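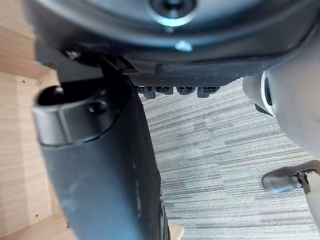 Rundura Users' Forum > Data Collection > Wrist camera placement and near-empty views

sitis_lab2
Posted Wednesday, 09:14

Members are invited to comment on a question of recording practice. Our site is preparing a set of demonstrations of furniture handling at floor level, to be used for training a single-arm policy. The set stands at 2,670 episodes. During review, a large share of the wrist views were found to show chiefly the gripper housing, one finger, carpet and the side of a wooden panel, with a caster or a chair leg at the margin.

The present guidance at Sitis is that such episodes be kept, provided that the overhead view is complete. One reviewer has asked that they be removed. We should be grateful to learn what other sites do.

plina_review
Posted Wednesday, 09:52

Our site removes them. The rule adopted in March is that the object to be handled must be visible to the wrist camera for at least half of the episode. Where it is not, the episode is marked "poor view" and set aside. Out of our first batch, 663 were set aside on this ground. The remaining episodes trained a steadier policy, although the batch was smaller than we had wished.

bettencourt_ops
Posted Wednesday, 10:20

I must disagree with the rule described by plina_review. An arm in service will spend much of its time in positions where the wrist camera sees carpet and the side of a desk. If the training set contains no such views, the policy has no examples of how to proceed from them. We removed them once and the arm hesitated each time it was lowered beside a panel. They were put back in the following release.

plina_review
Posted Wednesday, 10:41

The point is accepted for the approach. It is less persuasive where the whole episode is of that kind. May I ask whether the hesitation was measured, or whether it was the impression of the operators?

bettencourt_ops
Posted Wednesday, 11:05

It was measured over 100 trials before and 100 after. The figures are in our site report, which I shall ask to have placed in the shared folder. I accept that the desks were all of one type.

floor_team_b
Posted Wednesday, 11:37

A separate matter, which may bear on the first. A large part of the wrist view is taken up by the housing itself. Some sites crop this away before training. We do not, as the position of the finger against the panel is useful when the clearance is small. Sites that crop should record the fact in the episode notes. We received two sets last year with different crops and no notes, and they could not be combined.

sitis_lab2
Posted Wednesday, 13:02

Thank you. We do not crop at present. Could floor_team_b say whether striped or streaked carpet has caused any difficulty? Depth estimates close to the floor have been uneven in our sessions.

floor_team_b
Posted Wednesday, 13:30

Yes, it has. Plain flooring gave us trouble of a different sort, so I would not advise changing the carpet. Recording the same task in a second room was of more help to us than any setting on the camera.

plina_review
Posted Wednesday, 14:18

Our position on removal remains as stated, but I would support a middle course: keep the episodes, mark them, and leave the choice to whoever trains the policy. The mark should be applied by the reviewer and not by the operator.

bettencourt_ops
Posted Wednesday, 14:26

Agreed as to marking. I do not agree that it must be the reviewer. Our operators mark at the time of recording and their marks have held up well.

sitis_lab2
Posted Wednesday, 15:10

The episodes will be kept and marked for the present batch. The question of who applies the mark is left open, and further replies on that point are welcome in this thread.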